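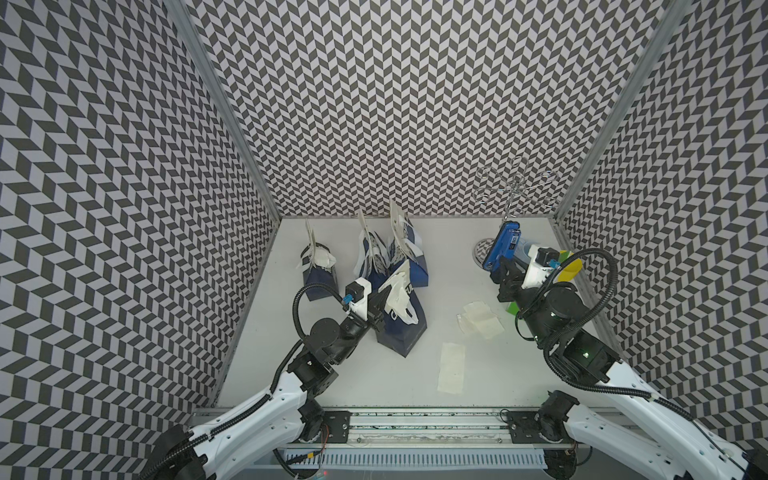 How much tissue paper do you put in a medium gift bag?

Two sheets are plenty for most medium bags, pinched in the middle and pushed in points upwards, with a third if the present is a small one and sits low.

Kuramard
I know that's the standard advice, and it's what I've followed for years, but I'm doing a whole batch of the navy ones with the white handles for our August get-together (23 of them, what was I thinking) and two sheets looked a bit mean to me. The ones I like best have the tissue standing up in great tall peaks, and I've mixed a patterned blue in with the plain white, which lifts it no end. What does everyone else do? And do you fill them all first and then do the tissue, or finish one bag at a time?

Pirer_Lane
Oh, I love a navy bag with white tissue, it always looks so fresh! I fill them all first and then do the tissue in one go, standing up at the kitchen table with the radio on. I'm with you on the height, too – a flat bag looks as if somebody has already been in it.

csonka_corner
I'm going to disagree, gently. Tall tissue looks lovely for an hour and then it goes in a car boot and arrives like a dropped meringue. Two sheets, kept low, and spend the money on what's inside. And please don't staple the tops shut. I see there's a blue stapler out, the 24/6 sort, and I have had a sleeve ruined by one of those staples.

Kuramard
The stapler is only for the labels, I promise! The bag with THANKS FOR YOUR LIKING on it makes me smile every time, so I wouldn't dream of putting holes in it. The pale blue mug I'm in two minds over. I do like the ribbed outside, but it has some specks and stains down in the bottom that want a good soak with bicarb before it goes anywhere. The chrome mug tree is a separate puzzle, with all those curly arms.
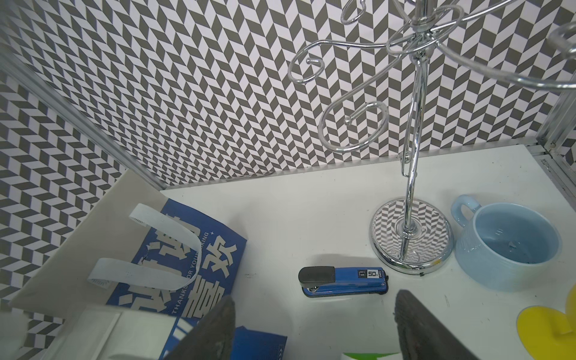

Re: Wrapping a mug tree (split from gift bag tissue)

Panisix
Don't even try to get one in a bag, you'll be through the side in no time. Wind tissue round each of the curls, stand it in a box and tie a ribbon round the lot. It took me nearly 10 sheets for mine, and I didn't regret one of them.

csonka_corner
Ten sheets! Use a tea towel, and then they've got a tea towel as well.

Panisix
Fair point, although it would have to be a very large tea towel. 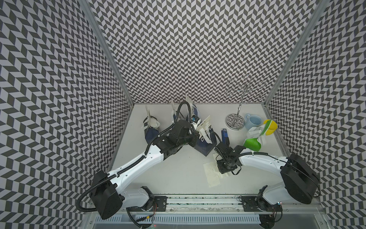
Pirer_Lane

I'd go along with the tea towel idea, or any bit of cloth you've got. There's a navy one down on the table there among the papery bits, and it would look very smart next to the navy bag. With the bags, I always lay them flat while I sort out what goes where, and get the small boxes in first so there's a bit of weight at the bottom. Save any crumpled tissue as well – it goes underneath where it won't show, and the crisp sheets go on top.

Kuramard
Right, I'm sold on the cloth for the mug tree. Sticking with my tall tissue though, sorry csonka! I'll carry them on my lap if I have to.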